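Bench notes, September 2025
Desk setup, Flultdale room

Clear tub and the blue packet out on the left side of the desk, rest of the top still to sort. 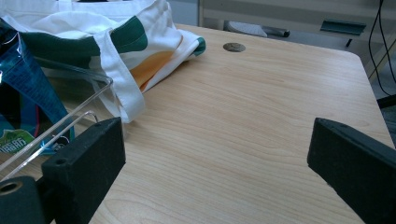 Doaa Hegazy thinks the tub should live in the drawer and only come out when someone needs it, otherwise it turns into a junk tray like last time. Fair. But the drawer sticks, and I go in there twenty times a day. Leaving it out for now, left side, will see how it goes til November.

Grommet: near the back edge, a bit right of center. Want the lamp cord and the charger both thru it. Charger plug might not fit, try the lamp first. If no go, order the Skurura cord clips, part 472, pack of 6.

Surface: pale wood, want to keep it that way. No tape on the top!! Took me ages to get the gum off the other desk. Damp cloth, then dry cloth, always with the grain. Shahnaz has the oil, ask her.

Packets: one open at a time, spares go to shelf 5. Labels facing out so we dont have to dig.

Still to do
- drawer runner (wax? or just replace)
- move the Trernard box off the chair
- felt pads for desk feet, floor is getting marked
- key for cabinet 602, Doaa had it last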